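Keep the Paper Bus Schedule

In February the transit office in Vokmont stopped printing its bus schedules. The racks at the library and the clinic were taken down, and the printed panels at the stops were replaced by a sticker with a web address and a square code to scan. The office said the change would save money and keep riders better informed. I have ridden the 11 nearly every working day since I moved here, and I think it was a mistake. I think the printed schedule should come back, both the folding kind and the kind behind plastic at the stop.

I own a phone and I use the trip planner on it. When a bus is running late, the planner usually knows and the paper never did. If I had to give up one or the other for good, I would probably keep the planner. But the city did not have to choose, and the two do different jobs.

A trip planner answers one question at a time. You tell it where you are and where you want to be, and it tells you which bus to catch. Ask again in an hour and you get a different answer. A printed schedule shows the whole day on one sheet. You can see that the buses come close together until midmorning, that there is a long gap after lunch, and that the last one leaves the mill end earlier than you would like. After a few weeks you know it by heart, and you plan your errands with it in mind.

I learned the town this way. The old folder for the 11 had the route on one side and the times on the other, and I kept it on the refrigerator. I found out that Reravthorpe had a bus at all because its table was printed under mine. I had no reason to search for Reravthorpe. I went out there on a free afternoon and ended up buying most of my kitchen chairs from a man who was closing his shop. A planner would not have sent me, as I had never typed the name in.

Then there are the riders who can't use the new system, or can't use it easily. The office treats them as a small group that gets smaller every year. I doubt that. It includes old people without smartphones, and it also includes children, people whose phone plan has run out, people whose battery is dead at the end of a shift, and visitors from other countries with no service. Most of us belong to that group on some evening or other. A stop with no times on it gives those people nothing. They stand and wait without knowing if the wait is five minutes or fifty.

The code stickers have had their own trouble. The one at my stop faced south and had faded to pale gray by the end of summer. The one outside the clinic was peeled off and has not been put back. Paper fades too, of course, but a faded table can usually still be read. A faded code can't be read at all.
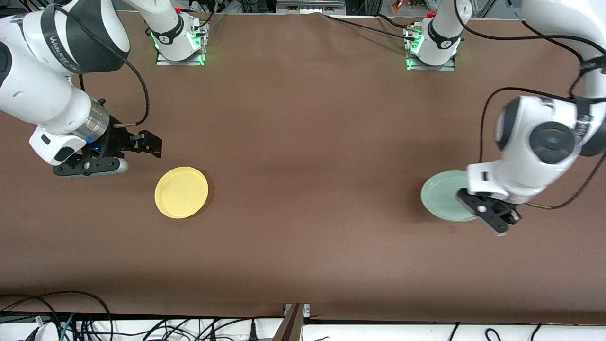 Thu Phan wrote to me after I raised some of this at the September rider meeting, saying that I was leaving out the worst thing about the printed schedules, which was that they were often wrong. She had once waited in sleet for a bus that had been cut three weeks before, with the old time still posted in front of her. A blank panel, in her view, at least does not lie to anyone, and she would sooner check her phone than trust a sheet that someone forgot to change.

I take that seriously. A wrong schedule is worse than none, and the old ones were sometimes wrong for a long while. But they were wrong for a reason that could be fixed. The office changed the times whenever it liked, in small pieces, and sent a crew out to the stops when the crew was free. Other places change their times twice a year on fixed dates and put up every new sheet in the same week. The date is printed large at the bottom so that anyone can tell if the sheet is current. That takes planning. It does not take new equipment or a bigger staff.

It would also be good for the service itself. When the times live only on a website, they can be changed overnight with no notice, and they have been. The 6:40 on my line became the 6:32 this spring. I missed it, and so did two other people who came running around the corner behind me. A printed schedule is a kind of promise. Once it is on the wall, the office has to think before it breaks it, and a rider who has been let down can point to it. I suspect that is part of why offices like to be rid of them.

The savings deserve a look too. The budget summary lists $460 a month for printing and posting schedules across the whole system. I don't run a transit office, and I know that small amounts add up. Still, the same summary has a line for a new logo on the sides of the buses, and that line is a good deal larger. I would ride in a bus with the old logo, or with none.

Sorin Sima, who drove the 11 until he retired, told me that the folders saved him time. People used to get on already knowing where they were going. Now more of them stop at the front and ask, with a line behind them, and the driver either answers and runs late or waves them on and feels rude. He did not have a figure for it and neither do I. But anyone who rides at the busy end of the day has stood in that line.

There is the matter of waste, which comes up every time. Boxes of folders did get thrown out when the times changed. Printing fewer of them would help, and so would fixed dates. The panels at the stops use one sheet each. There are 363 stops in the system, so a full change takes 363 sheets of paper, less than a single box from the office supply store. I find it hard to believe that this is where the town's paper problem is.

I am not asking for anything fancy. I don't want screens at the stops, which cost a lot and break in the cold. I would like a sheet of plain paper behind clear plastic, in type big enough to read without glasses, showing the times for that stop and the date they took effect. I would like a stack of folders at the library desk, and a few on each bus behind the driver's seat where they used to be. People who prefer the planner can go on using it, as I will.

The office is taking written comments on next year's service plan through the end of the month. The form is on its website. There is a paper copy too, but you have to go to the main office and ask for it at the counter. The 11 stops across the street, and the last one back leaves at 5:38, unless they have changed it again.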